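Week 3 - Bins, totes and what ends up in the bottom of them

Notes for the Greno group (Sunday people too). Typed up fast from the board, so check against your own. Room 304 as usual. Beatriz Macedo has the spare copies if you missed the first half.

## Where we left off

Storage that people reach into versus storage that gets tipped out. Two different jobs, and most bins get bought as if they were the same thing.

Quick recap of terms:

- **Wall slope** - how far the sides lean out from straight up. Sloped walls push stuff toward the floor of the bin. Straight walls hold more but things hang up in the corners.
- **Rim** - top edge. Takes most of the knocks. Look here first when you're judging age.
- **Floor** - flat, ribbed or dished. Flat is easiest to wipe out.
- **Drain** - any hole that's meant to be there. Not the same as a puncture, please stop writing "hole (damage)" on the sheets without looking twice.

## Mixed contents

The hard case. One bin, soft things and hard things together. Returns counters, lost property, toy bins at a daycare, the box by the door at home.

What happens:

1. Soft goods (plush, cloth) fold and squash. They take the shape of whatever corner they're in, so a stuffed animal can look like something else completely from the top. Often you get one leg and a patch of pattern and have to guess.
2. Hard shiny goods slide. On a smooth floor they go to the low side or get shoved there by the last hand in.
3. Both kinds end up in a clump. Hardly ever spread out even. Leaves you with a big bare patch, and a crowded bit that you do all your picking from.

The bare patch is worth looking at. Scuffs tell you where the reaching and dragging goes on over months. Write down where the scratches are thickest BEFORE you write down what's in the bin, otherwise you only look at the contents. Everyone does it, I did it all last term.

## Reading a metal bin

Sheet metal, open top. Go through in this order: rim, walls, floor, contents. Contents last!

For the floor, split it into quarters in your head and give each one a scuff grade, 0 to 3. For walls, note stains and how high up they go. Stains along the base of a wall mean somthing different from stains at the rim, we'll get to that with the Tititz handout.

Scratches on the floor here sit mostly in the middle and lower part, brownish smudges on the far wall, and the small plush toy and the shiny reddish-brown thing are both over on the right.
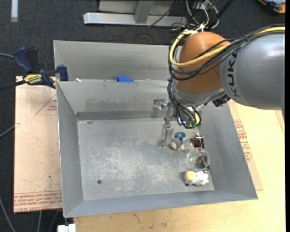

## Liners, yes or no

Ran out of time on this so short version.

**No liner:** cheaper, easy to wipe, loud. Metal on metal marks the floor. Plush picks up whatever is down there (dust, grease) and you find out when someone complains about a gray bear.

**Felt or rubber mat:** quiet, things stay where you put them. Mat has to come out for washing. If there's a drain hole the mat covers it, and then water sits under the mat where you can't see it. Cut a hole to match.

**Loose bag liner:** fine for tipping out. Bad for reaching in, since fingers catch in the folds and small things get lost under it.

Rezaul Gamage asked about drop-in dividers. Good question. They help when you've got 2 clear kinds of thing, soft one side and hard the other. More than that and people stop bothering, it's all mixed again in a week. Navaratnam chapter has a bit on this, read the part on half-height dividers and skip the costings.

## Picking order (for the practical)

- Loose things on top first, whatever they are
- Then hard items touching a wall. Slide them out to the open floor, then lift
- Plush next. Lift by the body. A limb will hold fine most of the time but you drag the neighbors along
- Anything under something else: wait
- Wipe floor, check the drain, put back hard items first

Do the whole thing once with no timer. Then up to 90 seconds per bin, and write down what you moved by accident. The accidental moves are the part I'm grading, speed isn't.

## For next time

Read: Prikmont sheet, both sides.

Do: find one mixed bin at home or work. One page. Sketch from the top, shade the bare patch, mark the scuffs, list contents by soft / hard / can't tell. "Can't tell" is a real answer and I'd rather see it then a wild guess.

Bring a rag and gloves. Gloves because rims get bent and some of ours are thin at the corners.

Sketches to Beatriz before class, paper only, names on the back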